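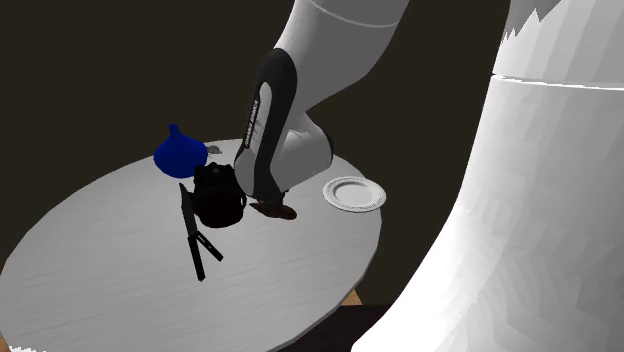 Page 12

December 6, 2021

I am back from Virar since yesterday evening, and today I sat down again with the simulator. The count in the folder was 2,346 when I opened it. We need 3,000 before the training can begin, and I promised this for the end of March, so there is time, but less than I believed in the summer.

The task of today was the round table with the blue vase, the white plate and the small brown thing. The instruction for the arm is short: take the brown object, put it on the plate. I drive the arm myself with the hand controller, and every run is saved as one example if I am content with it. If I am not content, I delete it and begin again. In the morning I deleted very many. My hand was stiff after the train, and the learning system will copy a stiff hand as faithfully as a good one.

I have now a small rule for myself. After 10 runs I stand up, drink water and look out of the window at something far away. At Puris they told me that they work without pauses, and I have seen their examples - they become shorter and more careless towards the evening.
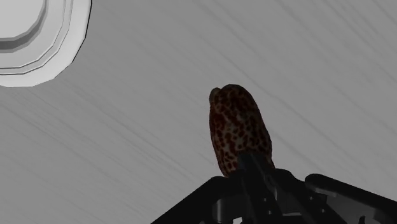

The approach is the part which I still do badly. I come down too fast, then I wait too long over the object, and then I correct to the side. A person who watches would forgive this, but in the data it looks as if waiting is a part of the job. So in the afternoon I tried to come down slowly and evenly, even when it felt foolish. I think these runs are better. I will compare them with the old ones tomorrow, when my eyes are fresh.

I also wrote to the people of Jugah about the names of the objects. In our list the same thing is once "shell" and once "brown item", and this must be one word or the other. No answer yet.

Roughly 12 good runs in the last hour. I was tired but not unhappy. Supper was rice and the rest of the lentils, and I must remember to buy batteries for the controller.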